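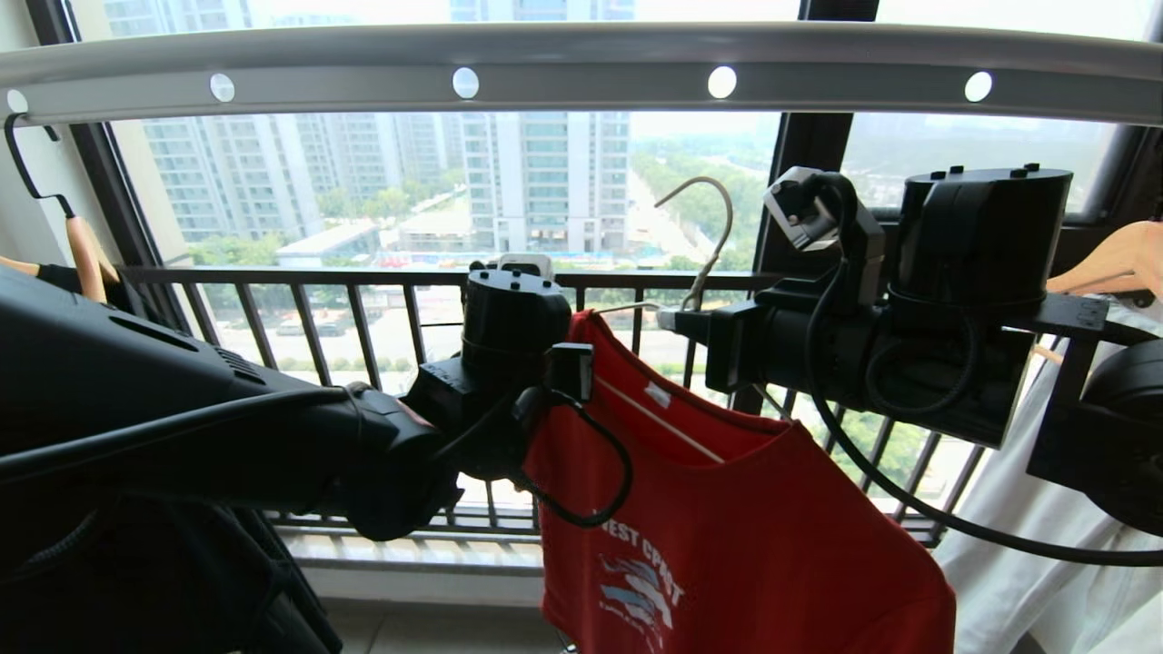
Search this site Go

Category: Opinion > Work and Machines
Last updated: 07/04/2020

Every few months somebody tells me that the laundry is as good as solved. Last November it was a man named Harish Kanaujia, on a panel in Bunddale, who promised the audience that people in the room would never teach their grandchildren to hang a shirt. He got applause for it. I have heard that same sentence about ironing, dishes and the cat box, and I am still doing all of them.

So let me say what I think, which is that household robots are much further off than the people selling them let on, and that a T-shirt is the best proof we have.

Think about what hanging a shirt asks of you. You find the neck. You get one shoulder of the hanger in without stretching the collar, then you work the other side across while the cloth slides around and tries to fall on the floor. The shirt is never in the same shape twice. A car door on an assembly line shows up in the same place every time, to the width of a hair, and that's why we have had robots welding car doors since before I was born. Cloth has no such manners. Pick it up by the hem and it is one thing, pick it up by the sleeve and it is another, and a machine that has learned the first has learned very little about the second.

The answer I get from the believers is that this has changed, because the machines now learn by example. Feed them enough shirts and they will get the idea. Maybe so. Kristaps Paju, who writes the Kilia newsletter and is a good deal more cheerful than I am, told me he'd heard of a group that had gathered 3,888 tries at one clothing chore. He meant it to impress me. My niece learned to hang up her own coat in an afternoon, and she was mad at us the whole time.

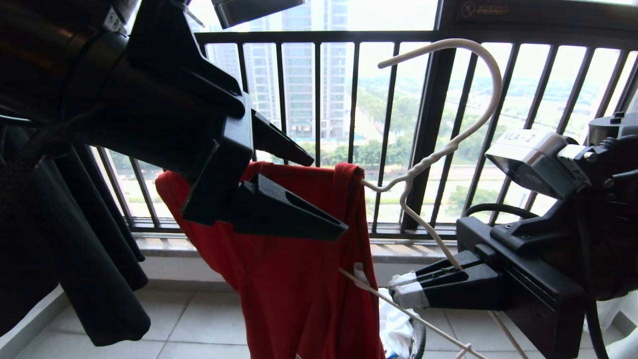 Then there is the matter of the hanger, which gets left out of the speeches. Wire ones bend. Plastic ones are thick and slick. Wooden ones are heavy, and the hook may or may not turn. Any closet I have ever owned had all of them mixed together, plus the kind with clips. A person switches from one to the next without a thought. I would like to see a robot that does well with a thin wire hanger be handed a fat plastic one, and then a shirt with a narrow collar, and then a blouse with buttons, with no one tuning anything in between. If it gets through 100 of those in a row in a house it has never been in, I'll write the column taking all this back.

I should be fair. Lụa Lò ran the back room at a dry cleaner in Brerkanura for years, and she doesn't share my view. She says I am asking for a butler when a helper would do. If a pair of arms could get even the plain T-shirts onto hangers overnight, slowly, she would have taken it and said thank you. Her shop had three people on the racks and they all had bad shoulders by fifty. Slow doesn't bother her at all. "It can take 7 minutes a shirt," she said, "I'm asleep."

I have thought about that a good deal and I grant her part of it. Slow is fine at night. What isn't fine is coming in to find the first shirt on the floor and the machine patiently hanging air, or a collar pulled out of shape on something a customer loves. A helper you have to check on is a second job. Anyone who has owned a robot vacuum with a taste for phone cords knows what I mean.

And the shop floor is the easy version! A shop can bolt the rail where it wants it, buy one kind of hanger, and sort the clothes before they go in. A home has socks in the sheets and a kid underfoot and a basket somebody kicked. The promise being sold to families is the hard version, at a price no one will say out loud. When I asked the Shao people at that same panel what theirs would cost, I was given a tote bag.

Zane Priedītis wrote in after my last piece to say that people laughed at the washing machine too. I don't know if they did. But the washing machine worked by giving up on hands entirely. It's a drum that sloshes. It didn't try to copy a woman at a washboard, and I suspect that if laundry ever does get finished off by a machine, it will be by some dull box that looks nothing like us. I'd buy that box. Until I see it I would ask the people with the microphones to stop telling us what our grandchildren won't need to learn, and to show us one full load, start to finish, with the clock running and the door open so we can walk in.

Tags: robots, laundry, home, hype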